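3.2 Workspace and handling rules

The rules in this section were written for the Mevbridge kitchen trials and later adopted at the Plivmont site with small changes. They apply to any task in which the arm works on a household counter with food that can break or spill. Existing guidance on contact force covers the person standing near the robot well enough, but has less to say about the items being handled.

Before each trial the operator checks the fingers for wear, confirms that both open fully, and records the result in the Drodov log. Scuffs on the finger surface are allowed. Chips or raised edges are not, and a finger with either is replaced before work continues. The first approach to a new item is made with the fingers open and at no more than 24 mm per second.

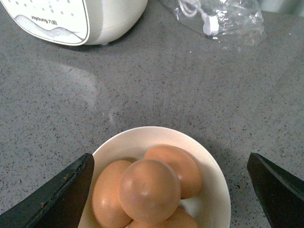 Figure 5. Wrist camera view with the gripper open on either side of a bowl of brown eggs. An appliance and a bagged cable are also on the counter.

Objects that are not part of the task may stay on the counter, as in Figure 5, but each must be entered in the trial sheet. Loose cables are bagged or tied. Clear plastic gets its own entry – highlights on crumpled film were a common source of false edges in our segmentation step, and reflections on glossy stone caused similar errors.

For fragile items in a shared container, the rule is one item per grasp, taken from the top of the pile. The planner must keep a clearance of 6 mm between each fingertip and the rim during descent. If the clearance cannot be met on one side, the arm retreats and the approach angle is changed. Operators may not move the container by hand once a trial has started.

We applied the rules in 160 trials. Stops called by the operator were logged under the Tesfamariam scheme, which separates stops for safety from stops for task failure. The two had been merged in our earlier work, and this made the March results hard to compare between sites.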